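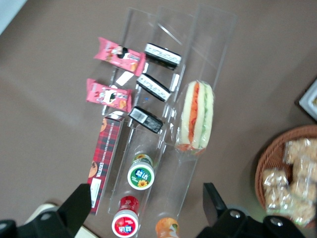
Snack Counter Assistant, part-time
Promard, Stusby site
Ref. 887

Promard runs the snack counter at its Stusby site and needs one assistant for 18 hours a week, worked over 5 shifts. The post reports to the counter supervisor.

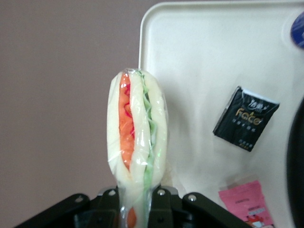

Duties cover filling the displays, making up trays to order and keeping the tabletop clear. Stock is moved to the tray by hand, one item at a time. Filled items such as the hot-dog-style sandwich are sold in clear film and must be handled so that the wrap stays closed – torn wraps are recorded as waste. Packets go back to their own compartment at the end of each shift.

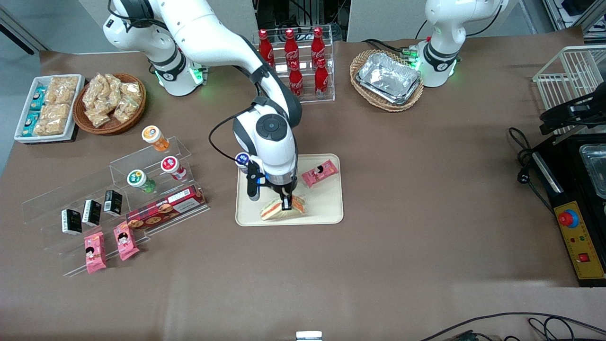

Is previous counter experience needed?
Training is given over the first 20 hours, at the full rate of pay.

Applicants should be able to read stock labels in small print, stand for a full shift and lift filled baskets. A food hygiene certificate is useful but can be taken after starting.

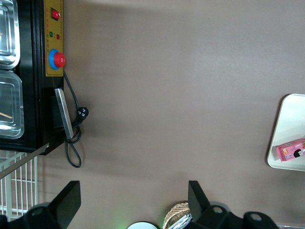
The assistant also wipes down counter equipment at close and signs the cleaning sheet. Faults are reported to the supervisor – staff do not carry out repairs. Shifts may be exchanged with the Munro counter by agreement.

Apply in writing to Promard, Skisovia House, Stusby, quoting the reference above. Closing date: 15/10/2019.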